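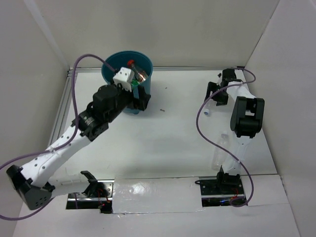
Grallton Household Forum > Kitchen and Utility > Waste and Recycling

Thread: Round bucket as a countertop bottle bin – capacity and geometry

rwhitlock_e
Posted 7:40 am

I am using a teal plastic bucket as the first stop for plastic drink bottles before they go out to the cart. Round opening, slight taper toward the base, smooth inside. It stands near the back wall on a flat white surface. Nominal volume is 8 quarts.

The problem is packing. Bottles go in at an angle and lock against each other well before the volume is used up. The bottle with the red cap is typical: it leans, and whatever goes in next has to fit around it. I empty the bucket more often than the number on the label would suggest.

Questions:

1. Is there a loading order that works better in a tapered round container?
2. Does anyone crush before the bucket, or only at the cart?
3. Caps on or off at this stage?

Please don't reply with "buy a bigger bin." The spot is fixed.

Ezekiel

kouris_ap
Posted 8:15 am

Quart ratings are water to the brim. They say very little about rigid cylinders. A half-liter bottle displaces its own outside volume plus whatever gap it makes with its neighbors, and in a small round bucket the gaps are most of it.

Order matters less than orientation. Stand them neck down as far as the diameter allows. Necks are narrow, the base of the bucket is narrow, the shoulders end up where the bucket is wide. You will get better use of the taper than with bottles lying across the opening.

Crush before. There is no case for storing air indoors.

hortensia.m
Posted 8:52 am

Check your local rules before following the advice above. Our hauler asks for bottles uncrushed, caps on. The explanation we were given is that flattened bottles can travel with the paper on the sorting line. Other places want them crushed. The bottle deposit machine at our grocery store also refuses anything it can't scan, so if you have deposit bottles, crushing costs you money.

I keep two containers. Deposit bottles stay whole and go in a paper bag on the floor. Everything else goes in the bucket.

kouris_ap
Posted 9:06 am

Deposit bottles are a separate case, agreed. For the rest I have never seen a hauler reject a lengthwise-flattened cart, and I have put out a 90-gallon cart that way for years. Twisting is a different matter. A twisted bottle springs back and takes up an odd shape that nothing else nests with.

rwhitlock_e
Posted 12:20 pm

No deposit here. Cart rules in Grallton say "empty, cap on" and nothing about crushing.

Tried neck down. It works until a tall bottle goes in. The tall one tips diagonally across the interior and sticks up past the rear rim, and from then on everything follows its angle. Being crumpled and ridged toward the top does not shorten it enough to matter. Another clear one lies across the opening at the left and takes up the space a neck-down bottle would need.

The clear ones also overlap so closely that I can't easily see where one stops and the next begins. The colored cap is the only quick reference point in there.
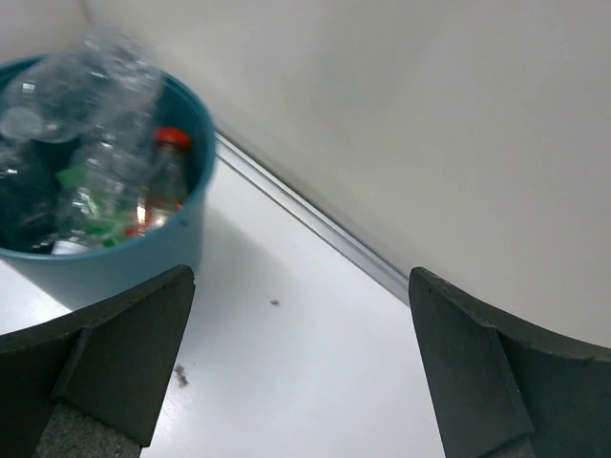 Re: Round bucket as a countertop bottle bin – capacity and geometry

mach_hieu
Posted 1:33 pm

The tall bottle is your whole problem. Anything longer than the bucket is deep should skip the bucket and go straight to the cart. I apply a simple limit: if it shows more than a hand's width over the rim, it goes out on the next trip and takes the rest with it.

On caps, leave them on, but do it in this order: cap off, press flat lengthwise, cap back on. With the cap on, the bottle can't refill with air and stays flat. Without it, you get the spring-back kouris_ap mentions, just slower. Loose caps fall to the bottom, and in a tapered bucket they collect exactly where you can't get your fingers under them.

Rinse first. A few drops of soda left in a flattened bottle will find the seam of the cap by evening.

hortensia.m
Posted 2:10 pm

Rinse and drain. Capping a wet bottle keeps the water in, and you have then paid to carry water to the cart. I stand mine upside down in the dish rack for an hour first.

raff_abernathy
Posted 4:47 pm

I disagree with the premise. A round bucket is the wrong shape against a flat wall. You lose the corners behind it on both sides. A rectangular tub with the same footprint depth holds noticeably more, and flattened bottles stack in it like files. I moved from a round pail to a Cluvach narrow tub in April and logged it for a while: roughly 61 flattened bottles before I had to empty it, with the pail giving up at less than half of that.

Pearce makes a similar one with a lid. The lid is a nuisance.

kouris_ap
Posted 5:02 pm

Different volume, so the comparison doesn't tell us much. What is the tub rated at?

raff_abernathy
Posted 5:09 pm

Larger than the pail. I don't have the label anymore. The corner argument stands regardless.

rwhitlock_e
Posted 6:31 pm

A rectangular tub is possible if the width is no greater than the bucket's. I will measure. The round one has the advantage that it rinses clean with no corners to scrub, and there is already a small dark smudge on the outside under the rim, which needs wiping off.

For now: tall bottles straight to the cart, the rest pressed lengthwise with the cap put back on.

mach_hieu
Posted 6:44 pm

For the smudge, try dish soap before anything abrasive. Smooth plastic scratches easily and the scratches hold dirt. If soap doesn't shift it, Clomum paste on a damp cloth, light pressure, then rinse.

hortensia.m
Posted 7:18 pm

Baking soda does the same job as the paste. Post the tub width when you have it, I may have one in the garage that fits.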